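Chapter 7
Deciding Where to Reach

By now your program can find things on a table, and I hope you took a moment to enjoy that! Finding is only half of the job, though. A planner still has to pick a hand, a path and a moment to close the fingers - and it has to pick them all quickly.

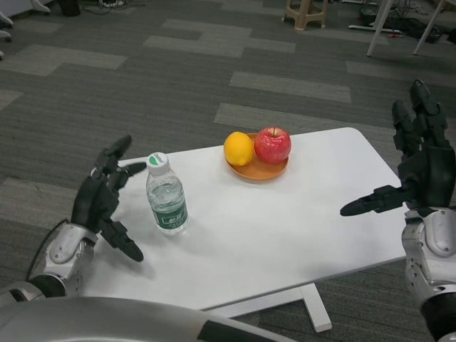 Figure 7.1 Both hands over the table, with a bottle near the left hand and an apple and a lemon sharing a plate.

We'll start with the Bakos planner, which tries 300 paths for each hand and keeps the shortest safe one. Touching objects get a section of their own.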